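七月 下午四点多,设备采购这摊事

先把今天脑子里的东西倒出来,不然晚上回去又忘光。Chantal 催我交下半年的设备清单,她那边要锁预算了,我嘴上说“快了快了”,其实表格里还有一半是空的……

大头还是手持夹爪。上半年我们手上一直是 2 套在轮,叠衣服这条线和厨房那条线抢着用,谁早来谁先拿,晚来的就坐着整理数据。Tyson 的意思是直接再买 3 套,一步到位。我原来想买一套先顶着,后来自己把排班表翻了一遍,算了,Tyson 是对的,一套根本不够分,总得留一套在桌上拆着修吧!

询价情况记一下,省得到时候又翻邮件:

Betmont 报过来单套 439,含两片备用的指垫,不含相机支架。支架要另外下单,这个一开始没写清楚,是 Annick 追着问了两封邮件才问出来的。货期说三周,我在心里自动加到五周。

Sterngate 便宜一截,但是连杆是整体件,坏一节就得换一整边。我跟 Behrouz 在电话里聊了半天,他用过他们家上一代,说手感蛮顺的,就是销轴松了以后没办法自己紧。听到这儿我基本就没兴趣了。我们现在这种带销轴的连杆结构,拧一拧、换个销子,十分钟的事,我可不想为了省那点钱把这个丢掉。

Rutkowska 还没回。再等两天,不回就不等了。

顺便说指垫。上次开会有人问,为什么耗材那一栏年年超。哎,因为年年都按“一年换一次”来填啊!实际上针织类的东西特别费垫子,毛会蹭上去,用胶带粘一遍好一点,过阵子又滑了。我这次打算把指垫单独列一行,不混在“其他”里面,金额先写 500,全年的,给四条线一起用。Chantal 看到肯定要问依据,依据就是上半年的领用单,我已经拍照存共享盘了(文件夹名字起得很随便,找不到来问我)。

还有衣物本身。这个也得花钱,别老指望大家从家里拿。目前做叠衣这块,T 恤和毛巾的量是够的,缺的是厚的、起球的、罗纹口的,就是那种夹起来一大坨、两边厚度不一样的毛衣。新毛衣太平整了,夹着跟夹毛巾没什么区别,所以我倾向去二手店收一批,旧一点才好。颜色也别都买黑的灰的,浅粉、米白、条纹都要有。

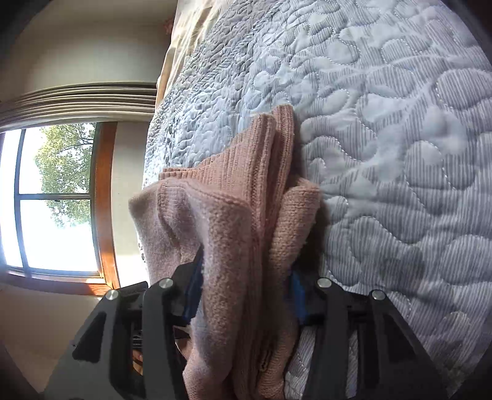 再说床品。Annick 提议统一买白床单,拍出来干净,后处理也省心。我不太同意,争了几句(友好地争)。白床单是省心,可是谁家床上永远是白床单啊?绗缝的被子、条纹的、皱的,这些都得有。最后说好各买一半,素色归她挑,花的归我挑。被子占地方,柜子那边已经塞得关不上门了,所以预算里再加一个带轮子的架子,不用贵的。

灯光我原本列了两盏补光灯,今天划掉了。理由记一下,免得 Tyson 又来问:我们跑的都是普通住家房间,靠窗的位置白天就是会过曝,窗外一片白,屋里角落又暗。带着灯去,每到一家都要架、要收,还得找插座,采集时间至少少掉一截。而且最后模型要面对的就是这种光。与其买灯,不如把钱放到相机的曝光设置上,看能不能换那个动态范围大一点的模组。Behrouz 说他手上有一颗样品可以借我们试,试完再决定列不列进去。这一项我先写“待定”,Chantal 最讨厌看到“待定”两个字,没办法,她忍一下。

相机这边还有个老问题,广角镜头边上弯得厉害。标定板得重新做一块,旧的那块角上翘起来了,我拿书压了一个礼拜也没压平,放弃。找外面的厂做铝底的,价格还没问。谁下午有空帮我打个电话?

软件那块我只记一句:Wakix 的授权十月到期,续不续要在九月之前讲清楚。我个人觉得它那个标注界面还可以,就是导出慢得要命,每次点完导出我都能去泡一壶茶回来。如果续,希望能谈到按席位算,我们哪有那么多人同时在用。如果不续,Annick 说她可以写个简单的替代,我问她要多久,她说“看心情”。那我先按续来填。

维修这栏以前是没有的,这次我要加上。上半年夹爪出的毛病翻来覆去就那几样:销轴松,垫子翘边,支架螺丝掉。没有一样是大毛病,但是每次都要停下来找工具,内六角扳手永远缺最需要的那一把!所以我想一套夹爪配一个小工具包,跟着夹爪走,不许拆开借。销子多买一袋,螺丝胶买两支,垫子背面的双面胶买好一点的,上次那个便宜货,天一热就往下溜。

运输箱。现在是拿毛巾裹一裹塞背包,讲出来有点丢脸。每套配一个硬壳箱,里面的海绵自己切,Tyson 说他会切,行,就交给他。箱子不要买太大的,要能放在自行车后座上,我是真的骑车去的。

目前清单的样子:

手持夹爪,3 套,Betmont,单价 439,支架另计
指垫,单独一行,全年 500
硬壳箱,跟夹爪同数
工具包,跟夹爪同数
旧毛衣、厚针织一批,二手店,报销方式要先问
被子和床单,一半素色一半花的
带轮子的架子
铝底标定板,待询价
相机模组,待定(等 Behrouz 的样品)
Wakix 续约,先填着
补光灯,删

二手店那个报销我特别记一下。上次 Colleen 去收了一袋旧衣服,店里给的是手写小票,财务不认,来来回回磨了好久,最后她自己都懒得要了。这样不行啊,下次谁还愿意去。我跟 Chantal 说能不能给一个小额的现金额度,凭照片和小票就行,她说她去问。Colleen 要是看到这条,你那张小票还在的话别扔,说不定能一起补。

洗衣费也是。旧衣服收回来得先洗一遍再用,送洗衣店的话要有个科目可以挂,我问了一圈,没人知道挂哪儿。先挂“样品处理”,听着挺像那么回事的。

分批的问题:3 套是一次下单还是分两次?Tyson 要一次,说分两次运费贵。我有点犹豫,怕这一批有什么毛病,三套一起中招。Betmont 那边问了,一次下三套可以免运费,但单价不让。我的想法是一次下单,让他们先发一套,我们用几天,没问题再发剩下的。Annick 已经写信去问了,还没回音。要是他们肯,就这么办。

到货以后谁验收也要定。别像上次那样箱子在前台放了好几天,大家都以为别人签了。这次写我名字吧,我不在就 Annick。验收就看几件事:两边开合顺不顺、合起来垫子对不对得齐、销轴有没有晃、支架孔位对不对得上我们的相机。孔位尤其要看,之前就是差一点点,后来自己扩的孔,难看死了。

编号顺着现有的往下排,别再用颜色命名了。“蓝的那个”到底是哪个,大家的垫子都是蓝的好吗!贴标签贴在手柄上,不要贴连杆上,会卡。

厨房那条线的需求我还没收齐,他们说要耐油的垫子,我连有没有这种东西都不确定。请他们自己写一段给我,写清楚夹的是什么、多久换一次,我原样贴进表里。

明天要做的:催 Rutkowska 最后一次;问标定板的价;把表格里空着的数量填掉;跟 Chantal 约个时间当面过一遍,邮件讲不清楚。架子的尺寸要先量柜子旁边那个空档,卷尺在 Tyson 抽屉里,记得还他。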